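Reset rules for food assembly cells, revision 7

I rewrote the reset rules for our sandwich cell in February, mostly to remove the word "clean." It meant something different to every operator. The new text separates three states: contact surface, ingredient, and fixture. Each one gets its own line on the sheet and its own sign-off. 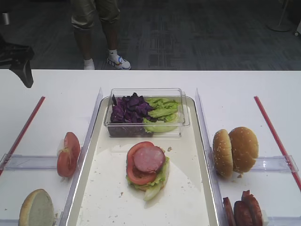
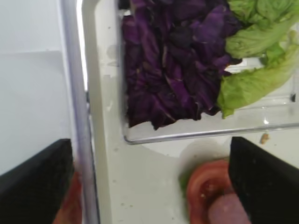
Cabbage and lettuce share one clear container in both views. Under the old rules that counted as one ingredient position. Under revision 7 it counts as two, and each half has its own discard time.

Crumbs are the harder case. The draft allows them on the work surface during a build and requires removal before the next one starts. Chin-lung Fung objected to that wording and wrote back: "Between builds is too loose. If a run stops for a fault, the operator decides whether it was a build. Tie it to the stop and drop the judgment call."

I accepted the change. Rule 4.2 now reads: wipe at every stop, planned or not, and log the stop number.

Two other edits came out of the same exchange. Fingers are inspected at 200 cycles and replaced at 400, with no extension for fingers that look fine. Divider walls are checked for position after any contact event, before the arm is re-enabled.

Sandel has agreed to trial the sheet on their line. Umali wants the discard times in a separate table, and I have not decided on that yet. Comments on section 5 are open until Tuesday.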